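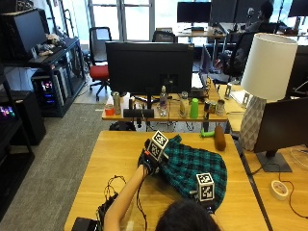

15 May 2021 – getting the glove poses to line up

8 min read
Filed under: Work diary / Tracking and tooling

Spent most of today on the tag tracker again. The cloth data is where it falls over. With rigid objects the cube on the glove stays in view and the solver has an easy time. With the plaid cloth the wrist turns over as the edge is pulled, the tags tilt away from the fixed camera, and the pose estimate flips. It swings by a large angle for two or three samples and then comes back. Replayed on the arm in simulation, that is a violent twitch of the wrist.

I had been hiding this with a low-pass filter in Flovitz. Boris Radonjić looked at my plots before lunch and said the filter was only smearing the flip over a longer stretch. He is right. Took it out.

What I did instead: the tag detector now hands over both candidate poses for each face, and the choice between them is made later, against the previous pose and the reading from the glove's own sensors. If neither candidate is close, the sample is marked as missing and filled in from its neighbours. I set the longest gap we will fill at 8 samples. Anything longer splits the recording.

Ran it over 500 old recordings. Flips are nearly gone. There are still two recordings where the solver locks on to the wrong candidate at the very start and stays there, since it has no previous pose to compare with. I need a better first guess – perhaps hold the hand flat to the camera before each take.

The second problem is clock offset. The glove and the camera are stamped by different machines and Trellusex assumes they agree. They drift. I wrote a small script that slides one signal against the other and looks for the best match, and it works as long as there is a sharp movement somewhere in the take. Slow folding gives it nothing to hold on to.

Also found that ticket 1699 was my own bug. The cube-to-palm transform was being applied twice when a config was reloaded. Fixed, test added, closed.

Tomorrow: start-up pose, then retrain the small policy on the cleaned set and compare it with the January one. Charge the laptop. Reply to Lu.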